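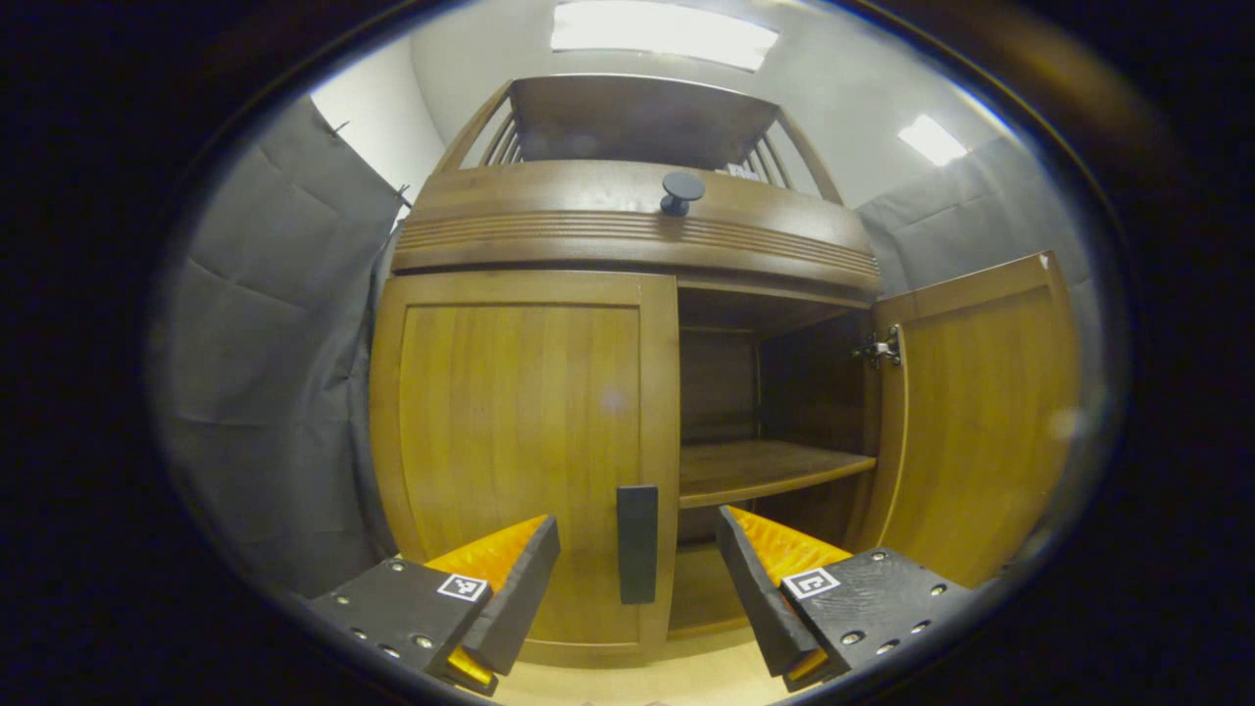

Registered a name in the UK, now told it clashes with an older mark - do I have to rebrand?

Posted by hallway_stock, 7 May 2024

I run a small business selling refurbished furniture, mostly online with a few fairs. I have traded as Farisel for just over six years. I own the domain and the limited company is in that name as well. I never registered a trade mark, as I thought having the company name at Companies House covered it.

In November I finally applied for the word FARISEL in class 20 (furniture) and class 35 (retail services). The examiner's report listed an earlier mark, FARIZELLE, owned by a firm called Nuter. It is registered for furniture, mirrors and picture frames. The report said the owner would be notified if I carried on. I carried on.

I have now had a letter from Hrynyshyn, who act for Nuter. It says they will oppose unless I withdraw, and it also asks me to stop using the name altogether within 18 days and hand over the domain. As far as I can find, Nuter only sell mirrors. I can't see a single piece of furniture on their site and I have looked back through old versions of it.

I have 300 printed labels left and the van is signwritten, so changing would be a nuisance but it wouldn't finish me. What I want to know is whether my six years count for anything, and whether it matters that they don't sell furniture.

upton_ledger

Company name registration gives you no trade mark rights, sorry. Lots of people get caught by that. It stops someone else registering the same company name and that is about it.

Your six years may count for something, but less than you would hope. If you have built up goodwill, you might have an unregistered right, but it has to be earlier than theirs to be of much use against them. When was FARIZELLE filed? If they filed before you started trading, your use doesn't beat it. If they filed after, you may be able to attack their mark on the strength of yours. You need that date before you do anything else. It is on the public register, free to look up.

On the mirrors question, yes, it can matter a lot. Once a UK mark has been registered for five years, the owner can be asked to prove they have used it for the goods they are relying on. If they can only show mirrors, they may be left relying on mirrors. That doesn't end the argument, as mirrors and furniture are often treated as similar goods, but it is a weaker position than having furniture against furniture. You can also apply to revoke the parts they haven't used.

The 18 days is their own deadline and not an official one. Don't ignore it though. A short polite reply saying you are taking advice and will come back to them is fine. Don't admit anything in it and don't agree to hand over the domain. The opposition period does have a proper deadline, two months from publication, and they can extend it to three.

Keep dated invoices, fair bookings, adverts, screenshots, anything with the name on it.

brasslamp655

just change the name. I had the same thing with Trostum, which was what I called my shop for ages. Got a letter, argued for a year, changed it in the end anyway. Customers didn't care. A van wrap comes off in an afternoon.

Also you can't get in trouble if you didn't know about the other one.

pellworth

The last line of the post above is wrong and could be expensive. Not knowing about the earlier mark isn't a defence to infringement in the UK. And in this case hallway_stock does know now, from the examiner's report and the letter, so please don't rely on it.

I agree with most of what upton_ledger said. A few things to add.

Opposing your application and suing you for using the name are separate matters. You could withdraw the application tomorrow and they could still object to the trading name. So if you do settle, get both dealt with in the same document.

Ask for a coexistence agreement. In my experience these are more common than people think when the two sides sell different things. You might agree to keep off mirrors and frames, and they agree to leave you alone on furniture. Some owners will ask for a contribution to their costs. Mine did and we got it down to nothing over 10 or so emails.

Check when they first knew about you. If they have knowingly put up with your use for five years running after their mark was registered, they may have lost the right to stop you. It is hard to prove, but if you have ever had stands at the same fair or emailed each other, dig that out.

Pay for an hour with a trade mark attorney and take the register printout and the letter with you. And hold off ordering more labels until you have had that meeting.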